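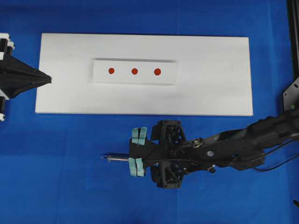
Bench rules for two-arm work – frequently asked questions

These answers are for everyone who books the two-arm bench at Nutbridge. Please read them before your first session. Last changed in November by Kaisu Vuorinen.

Who may start the arms?

Only a person who has signed the bench sheet. If you have signed for one arm only, you may not start the pair. Ye-rin Ok keeps the list and can tell you which one you have.

Must both arms be parked before I put my hand on the mat?

Yes, both. Many people park the near arm and forget that the far one can still travel over the board. Press hold, look at both tips, then reach in.

What is different when a gripper carries a rod or a pin?

Treat it as a sharp tool, also when the fingers have soft pads. The pads protect the part – they do not protect you. Wear eye protection, and keep your face out of the line of the rod. For any thin metal tip we limit the speed to 10 per cent until the path has run once without a fault.

May the two arms work above the same board?

They may, but only one arm at a time can enter the space above it. The other waits outside the edge. The Ganness controller does not check this for you, so you must write the wait into your program.

How should I place a board with marked dots?

Lay it flat on the blue mat and leave free mat on all sides. Do not tape over the dots. If a dot has a worn edge, ask for a new plate, and do not repaint it yourself.

Do the creases in the mat matter?

Small ones are allowed. If the board rocks when you press a corner, smooth the mat and measure the height again.

How often are the finger pads changed?

Inspect them every 500 cycles and change them at 3,000 cycles, or earlier if the surface is torn. Write the number in the log.

Where should the cable go?

It may make a loose loop beside the forearm. It must never pass under the wrist. Move the arm slowly by hand to its far position and watch the loop while you do it.

Who do I tell when something touches that should not?

Press stop first, leave everything where it is, and call Blagoje Petek. A light touch must be reported too. The bench stays closed until he has signed the log.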